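Speaker notes – "Two Grippers, One Power Strip"
November meetup, 84 seats, bring the spare clicker

Slide 1. Wait for the door to stop banging. Say who I am. Skip the joke about the company name, it died last time.

Open with the shopping problem. We needed new fingers for a two-arm cell at Stindus, and we had two candidates on the shelf: the Emari and the Hoshino. Both data sheets promise "adaptive grasping." I have read both data sheets several times and I still could not tell you what is adapting to what.

Slide 2. Why a power strip. Every vendor demo I have ever sat through picks up a cube. Our customers do not sell cubes. They have cords, plugs, switches and long slippery housings, and they would like one arm to hold the housing while the other does something useful near the sockets. So the test is plug handling on a strip, one arm pinning, one arm fiddling. Nanami Murakami wrote the task sheet and made it meaner than I wanted. She was right, don't tell her I put that in the notes.

Slide 3. Rules. Same arms, same mat, same controller, same operator wherever we could manage it. 113 attempts per gripper. The number should have been rounder, but we ran out of afternoon on the Emari and then had to be fair to the Hoshino. An attempt ends when the plug is seated, when something hits the table, or when Kumaresan Nair says a word I can't put on a slide.

Leave this one up for a bit, people like to look at it.

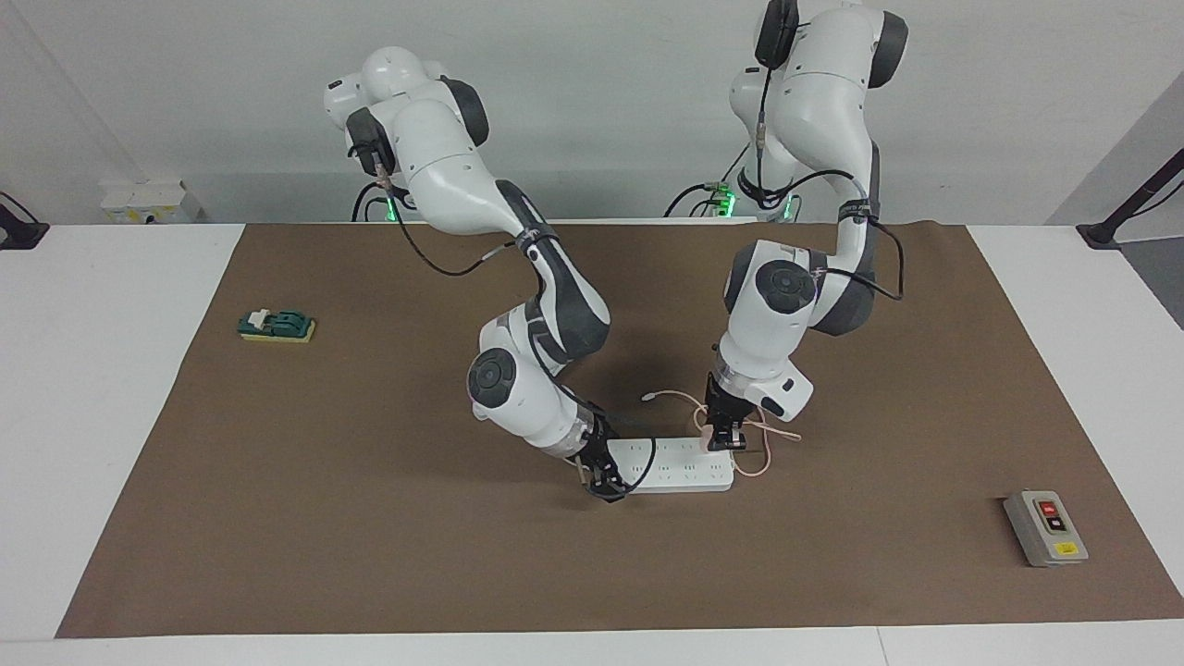
Does a stronger grip help with plug insertion?
Only up to the point where the housing stops sliding. After that, extra force mostly hides a bad approach angle, and you find out about the angle later, when the arm faults. We got more from lowering the approach speed than from anything we did to grip force.

Back to the script. Slide 5, results. Do NOT read the table aloud. Say this much:
Emari is the better holder. It pins the strip and the strip stays pinned, and it will cheerfully keep holding after you've asked it to let go.
Hoshino is the better fiddler. Finer closing steps, faster release, nicer with thin cable. It also loses its homing position if you look at it wrong, and the recovery routine is a menu four levels down.
Neither one likes a plug that has rolled onto its side. Both will try anyway.

If someone asks for a winner: we ended up recommending one of each. Purchasing was thrilled.

Slide 6. Cameras and controller, keep this short. We compared a fixed view against a head-height view for the operator. The fixed view is easier to watch and worse to work from. Depth is the whole game when you are lining up pins with holes, and from the side everything looks lined up until it isn't. Operators preferred the high view once they got used to the wrists blocking half of what they wanted to see.

The controller was an Odholm box on loan. Good box. Terrible manual. Leave a pause after "manual," somebody in the room will own one.

Slide 7, the handoff problem. This is the part I care about, so slow down. Two arms on one rigid object means each gripper feels whatever the other is doing wrong. If both close hard and the poses disagree even a little, the strip becomes a very expensive torque wrench. 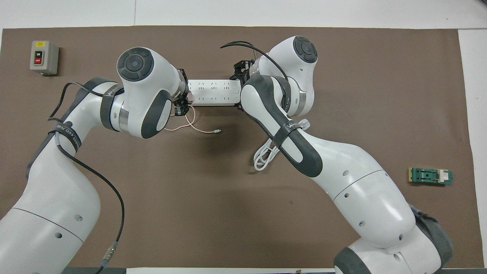

What fixed it for us was dull: one arm leads, the other goes soft. We set the following arm compliant along the length of the strip and stiff everywhere else, and the protective stops dropped off enough that Kumaresan went back to drinking coffee at his desk. We tried letting the two arms negotiate. They negotiated like siblings.

Slide 8. Cost. Fingertip pads and fixtures came to 800 dollars for the whole comparison, nearly all of it pads. Budget for pads.

Slide 9. What I'd do differently. Log the cable position from the start. Tape down fewer things. Write the scoring sheet before the first attempt, and get Nanami to write it.

Questions. If it goes quiet, ask who has tried suction on a power strip and let them suffer.

Filed under: Talks & Slides, Grippers, Bench Tests

Recent items
Fingertip pads, ranked by how soon they fall off
Reading the Odholm manual so you don't have to
Compliance settings for two-arm work, part 2
Where to put the operator's camera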